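Ticket 218: Right follower lags on long sessions, grip closes late
Opened by: Sena Aidoo
Site: Prernmont, bench 2
Component: Skurivus teleop, bottle sorting task
Priority: Medium (raised from Low by me, after the fourth hour of it)
Status: Monitoring

What happens

I drive both arms from the leader handles. The task is bottles into the bin, either hand, any order. For the first stretch everything tracks nicely. Then the right gripper starts closing a beat after I squeeze, and I compensate by squeezing early, and now the robot is learning from a person who squeezes early. The left arm behaves perfectly and is insufferable about it.

Expected

Both grippers close when I close them.

Steps to reproduce

Start a session with both arms. Record demonstrations without restarting the teleop process. Wait for your own patience to run out. The lag shows up shortly before that.

Log

Restarted teleop. Lag gone. Came back before lunch.

Swapped the leader handles left for right. Lag stayed with the right follower, so the handles are innocent. Apologized to the handles.

Reseated the cable connector at the right gripper. No change. Checked that the cable had enough slack to reach across the table without tugging. It did.

Support (Zonine) asked whether the firmware was current. It was. Support asked again. It still was.

Support asked for the command and position logs from the right arm. Sent them. The delay between gripper command and gripper motion starts out too small to notice and climbs to up to 800 milliseconds by the end of a session. The wrist and elbow joints show no such thing.

Support, November 9, 2018: "Gripper commands on the right channel are queued instead of overwritten. If the recorder falls behind, the queue grows. Please set the queue length to 1 in the right arm config and retest."

Opened the config. Left arm queue length: 1. Right arm queue length: 4, plus a flag called keep_all, set to true, with a comment reading "temporary, Mensah demo, remove in July." It was not removed in July.

Set the queue to 1, keep_all to false, restarted, and went back to bottles.
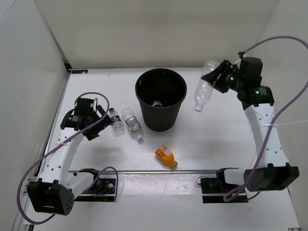
Ran a full session after the change with no restart. Gripper delay in the log stays flat from beginning to end. My own timing was off for the first few grabs, as I kept squeezing early out of habit and pinching air above the bottle. Those takes are deleted.

Still open

The demonstrations recorded before the fix need sorting. Anything with visible lag on the right side should be left out of training. I can filter on command-to-motion delay if someone will agree on a threshold. I have asked twice.

Please also make the installer warn when the two arm configs differ. I would have accepted a very small warning.

Leaving this open until the next long session. Do not close it automatically again.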